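Usden Open Parts Bin, Grey

A large open bin for mixed small parts, made by Mullia. The tall sloping sides keep plastic and metal pieces together and leave the whole floor within reach from above. Matt grey finish inside.

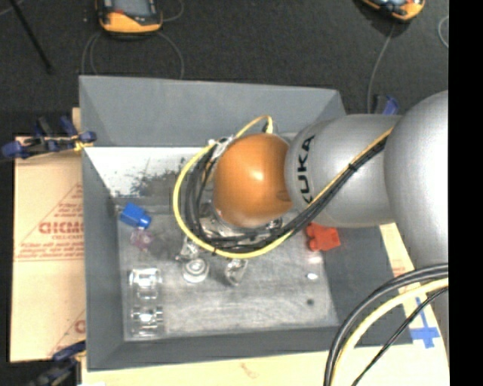 The floor will mark with use. Streaks and scratches do not affect the strength of the bin and are not covered by the guarantee, which runs for two years. Wipe out with a damp cloth.

Holds up to 5 kg. Lids and dividers are sold separately. Orders leave our Gerov store within 3 working days.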